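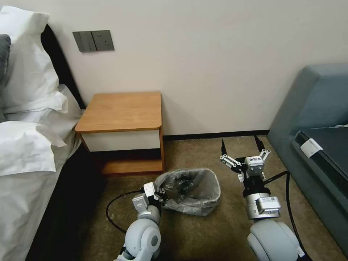

Is a makerspace subscription worth it for a small school library?

Posted by Shiela Dimaculangan in Schools and Libraries, March 28, 2024

I'm the parent rep on the site council at a K-5 school with one full-time librarian and a library that is a decent-sized room with bad outlets. The district has offered us a spot in something called the Tostik Learning Lab. The way it was explained to us, the company sends kits (coding cards, little motors, a few tablets), a set of 40 lessons, and a login for every child in grades two through five. The first year is paid for out of a district technology fund. After that it comes out of the school's own budget, and no one at the meeting could tell me what it would cost in year two.

I'm not against technology in the library. My son learned to read in that room and he also learned to make a cartoon cat walk across a screen in that room, and I was glad about both. What bothers me is how the pitch went. The presenter said kids at other schools were "90 percent more engaged." I asked engaged compared to what, and who measured it, and she said she'd get back to me. That was two meetings ago.

The other thing is space. To fit the lab tables they want to take out two of the low shelves along the window, which is where the early chapter books are. The librarian has been very polite about this. I know her a little and I don't think polite means yes.

The council has to say yes or no before school lets out in June. So, for anyone who has been through this with Tostik or anything like it:

Did the kids keep using it after the first couple of months?
What did year two look like, money-wise?
Is there something in between buying the whole package and doing nothing?

Please don't just tell me that coding is the future. I've heard that part.

Corrado Amato

I was a school librarian for 29 years, the last nine of them in an elementary building a lot like yours, and I went through three of these packages under three different names. I don't know Tostik specifically, so take that into account.

Your instinct about the 90 percent is right. I would not spend any more energy on it, though. You'll never get a real source, and if you do get one it will be a survey the company handed to teachers on the last day of a free trial. Ask for things they can't fluff. These are the ones I'd put in writing to the district, not to the presenter:

The renewal price, in dollars, for years two and three, and whether it goes by student or by building.

What happens to the kits if you don't renew. In our second package the motors and boards were ours to keep, but the tablets had been locked to the company's app. When the login ran out they were very flat paperweights. Get somebody to say in an email that the devices can be wiped and reused.

Who replaces parts. Small parts walk. They go home in pockets, they go into the vacuum. Our kits were down to half of their connectors by spring break, and the replacement pack cost more than I spent on new picture books that year.

What student information the logins collect, and whether the district's own data agreement covers it. There should be a signed document. If the answer is "it's all compliant," ask to see the document.

How many hours of the librarian's week this assumes. It always assumes some. A 40-lesson plan in a school year is more than one lesson a week, and that's before you count the holidays, the book fair, testing, and the week the room gets used for vision screening. If she teaches all of it, what does she stop doing? In my case I stopped doing book talks for the fourth and fifth grades, and circulation in those grades went down. I can't prove one caused the other. I have my opinion.

Now your first question, whether the kids kept using it. Some did. There was a group in every grade who would have lived in there. The rest of them liked it for as long as it was new, and then they liked it when it meant getting out of something else. That isn't an argument against having it. You could say the same about chess or the recorder. But it is an argument against giving it the window wall.

On the shelves I'd be stubborn. Early chapter books are the ones kids pick by wandering past them. Move them to a high shelf in the back corner and you may as well put them in the boiler room. Folding tables exist. I used folding tables for years and rolled the kits out on a cart. It was not pretty and it worked fine.

And talk to your librarian without the principal sitting there. Ask her what she'd buy if somebody gave her the same money with no strings. If she says "this," vote for it.

Benjie Barredo

we have it at my daughters school and its great, the kids love it. They made a car that follows a line. I dont see why people always want to find something wrong when the district is handing out free stuff. If you say no another school will just take your spot and then the kids over there get it and yours don't. Not sure about the cost, I think the PTA covers it?

Arnel Cruzado

Middle school tech coach here. My building feeds from four elementaries, two with a packaged lab (one Tostik, one a different brand) and two without, so I see the kids afterward. I went in expecting to be able to tell which was which by the end of September. I can't. The kids who arrive comfortable with this stuff are mostly the ones who had a teacher or librarian who was comfortable with it, and that cuts across all four schools. Small town, small numbers, so don't hang too much on it.

To answer what was asked:

Year two. The Tostik school did renew, but on a smaller plan. They dropped second and third grade and kept the older two. I don't have the price and I'd be wary of anybody who quotes you one from another district, because these contracts get negotiated one at a time and the discounts are all over the place.

In between. Yes, there's plenty. One of the two schools without a package runs a lunch club out of the library. They use a free block coding site that runs in a browser on the Chromebooks they already had, plus one class set of robots that the county education office lends out for a few weeks at a stretch. Ask whether yours has a lending program. A lot of them do and it's buried on a web page that hasn't been touched in years. The waiting list is annoying. On the other hand, when the robots come back around the kids are excited again, and when something breaks it goes back to the county in the box.

The weak spot of the club setup is that it only reaches the kids who sign up. If you look at who that is, it's a lot of the same families who would have bought a kit anyway. The packaged lab does at least put every child in front of it. I think that is the best case for it, and I'm surprised the presenter didn't lead with that.

One thing I'd push back on in Corrado's answer. Lost parts are a real problem but a fixable one. Number the boxes, have kids check the box against a photo taped inside the lid before they line up, and you lose very little. We do it with sixth graders, and if it works on sixth graders it'll work on anyone.

Benjie, on "free stuff": the first year is free. If the PTA at your school is picking up the rest, somebody voted on that, and it would help Shiela to know what the number was. Could you ask?

Also, check your outlets before anything else. Seriously. A cart of tablets charging on one tired circuit next to the checkout computer is how you find out where the breaker panel is. If the district wants the lab in there, the district can send an electrician first, and that request alone will tell you how serious they are about it.

Shiela Dimaculangan

Thank you, all of you. I've sent Corrado's list to the district office almost word for word, and copied the principal so it doesn't get lost. I did talk to our librarian. She'd take the kits for grades four and five only, on a cart, and she wants the window shelves left exactly where they are. She also said she'd been asked for her "feedback" after the floor plan was already drawn, which tells me a lot about the floor plan.

The county does have a lending program. It took me four clicks and a phone call to find it, and the woman on the phone sounded surprised that anyone had called.

Still waiting on the 90 percent.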